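Site Visit Report: Bin Picking Demonstration
Onwood Technical Center open day, 15 February 2025

1. Purpose
Our course project covers grasp planning for unsorted parts. The visit was meant to show how an integrator, Bjarnason, sets up a small picking cell and what limits its speed.

2. Demonstration
The cell ran Grulora planning software on an industrial arm. Bars of different colors were placed in a metal bin at mixed angles. Staff gave 2 demonstrations, the second with the bars closer to the wall. The operator reset the bin by hand between them.

3. Figures supplied
Bjarnason gave the log total for January as 1,310 picks, of which 17 needed a retry. We did not have access to the log itself — the numbers are quoted as given.

4. Observations
Bars lying against a sloping wall leave little room for the fingers. The planner has to choose an approach angle that keeps both the gripper and its hoses clear of the bin. 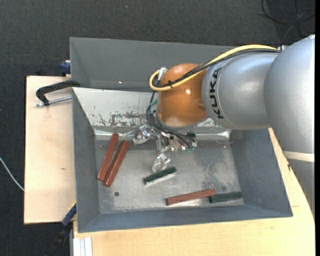

Why does a retry cost more time than a normal pick? The arm must back out of the bin, and the planner then computes a new grasp before the next approach.

5. Further work
Repeat our own simulation with 20 start layouts and a sloped bin wall.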